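Suturing bench, practice rules, third go
June, started after lunch, kettle on

Right, I've been promising to write the rules down properly since the last batch of recordings, so this is me doing it. Everything so far lives on sticky notes on the side of the cabinet and in three different people's heads, and the versions don't agree. I read all the notes into one list this morning and found we had two rules for parking the instruments that flatly contradict each other (one says jaws open, one says jaws closed). So that's the first thing to sort out!

Where we are: the Fumau set has 392 episodes in it, the older Pusto set has 1,736, and I'd like to be able to merge them without going cross-eyed. Pusto was recorded before we had any rules worth the name. The steps are much the same but people started and stopped wherever they fancied, and the labels are a mess. I'm not going to redo it. I'll tag it as "pre-rules" in Flindament and leave it at that for now.

The rules as I'd like them, and please scribble on this if you disagree.

Start position. Both tips in view before you press record, not touching the tissue. Jaws open or closed is up to you, but log which. I know that's a cop-out on the contradiction above, but the controller really doesn't mind and it's one less thing for people to get wrong.

Needle. Never let go of the needle unless you mean to. If it's a hand-over, the receiving jaws close first, then the giving jaws open, and wait a beat between the two. The Riis notes say the same thing in much posher words and I've nicked their ordering. If the needle ends up free and you didn't plan it, stop moving, find the tip by eye, and only then go in. Approach the body of the needle, well back from the point. I bent one last month by grabbing at the point in a hurry and I was cross with myself all afternoon.

Thread. This is where we're sloppiest, me included. Before any wrap, check where the tail lies. If it runs across the other instrument, note it, and decide whether you're going to clear it or work with it there. Don't pull through with the other jaws underneath a strand you've forgotten about. And pull along the line of the tissue, never straight up, because straight up is how the stitch tears out.

Force and speed. Cap stays at 40 per cent of full speed for anything within reach of the tissue. I had it higher for a bit and it felt lovely and quick, then I looked at the tracking error and put it straight back. No exceptions for people who are "only having a quick go".

Hands off. If you take your head out of the console the arms must freeze. Test this at the start of every session, both arms, and tick the box. It takes no time at all and I've still found the box empty more often than I'd like.

Stopping. Anybody in the room can call stop, and the person driving stops, and then we talk about it. Not the other way round. Stopped episodes get kept and labelled "stopped", they don't get quietly binned. I feel strongly about this one. If we only keep the pretty runs, whatever we train on them will have no idea what to do when a thread goes somewhere daft.

Labels. Two people label each episode, separately, then compare. We use: needle held, needle free, hand-over, wrap, pull, cut, stopped, other. "Other" needs a few words after it. I went through the ones marked "other" in Fumau and a good chunk just say "hmm", which I enjoyed but can't use.

Still a bit unsure about "wrap". Does it begin when the strand first touches the jaws, or when it has gone the whole way round? I've been saying whole way round. The other labeller has been saying first touch. Both are fine as long as we pick one, and I'd sooner pick the whole way round, since first touch is murder to judge when the light is bad at the edges. Writing that in as a rule unless somebody shouts.

Also to do: the glare on the metal. The left wrist in particular throws back a lot of light and I can't read the marking on it in some views. I'd like to turn the lamp down a notch and compare. Needs doing before the next batch, so the whole lot match.

Stuck in below for the labelling guide, the wrap case and the needle free case:
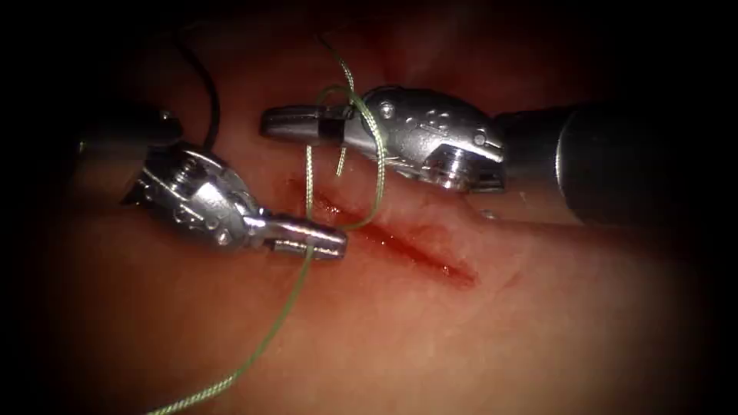
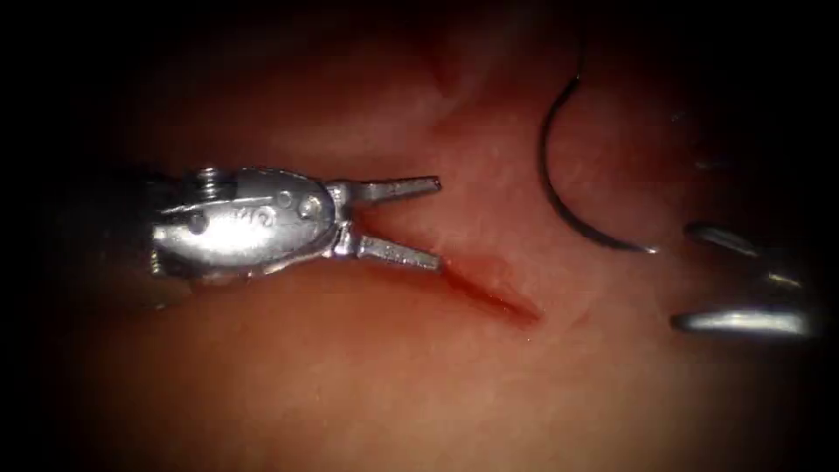

First one: green suture looped round the right jaws, label "wrap". Second one: curved needle in neither gripper, label "needle free".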